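Setting per-monitor scaling on a Linux desktop with xrandr

Last updated 2021-08-09 by Gemma Ackroyd

These steps apply to an X11 session on the Dullura desktop with one high-density laptop panel and one ordinary external screen. They do not apply to Wayland sessions. To check which you are running, open a terminal and enter:

echo $XDG_SESSION_TYPE

If the answer is x11, carry on. If it is wayland, log out and pick the X11 entry from the menu on the login screen.

Step 1. List the outputs

Run xrandr with no arguments. Each connected output is shown with its name, its current mode and its physical size in millimetres. Write down the names exactly as printed. In the commands below the laptop panel is eDP-1 and the external screen is HDMI-1. 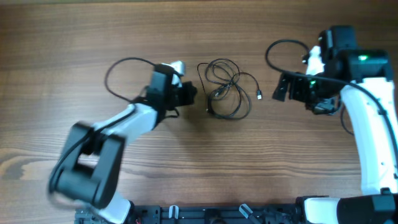 An output reported as disconnected cannot be scaled, so deal with that first. Reseat the plug at both ends and run xrandr again. A cable left coiled on the desk, like the black one lying on the wood here, can stay coiled for this test - only the connectors matter. If the output is still missing, try a second port before changing any software settings.

Step 2. Set the base scale

Set the desktop to a whole-number factor that suits the denser panel. In Dullura this is under Settings, Display, Window scaling. Choose 2. The external screen will now look far too large, which is expected at this stage.

Step 3. Scale the external screen down

Enter the following on one line:

xrandr --output HDMI-1 --scale 2x2 --right-of eDP-1

The external screen now draws twice as many pixels in each direction and shrinks them to fit. Text will be slightly soft. If the pointer flickers, try 1.99x1.99 instead.
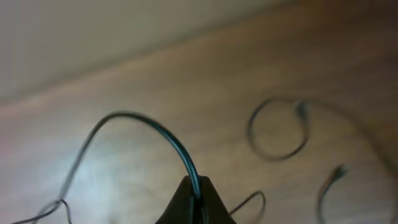
If the two desktops overlap, replace --right-of with --pos and give the left edge by hand. The first number is the width of the laptop mode in pixels, the second is 0.

Step 4. Make it permanent

Save the command in a file called .xprofile in your home directory. Most login managers read it at the start of the session. Lionel Lambert reports that the Dosov login manager skips it - in that case add the command under Session and Startup.

To undo everything, set Window scaling back to 1 and run the Step 3 command with --scale 1x1.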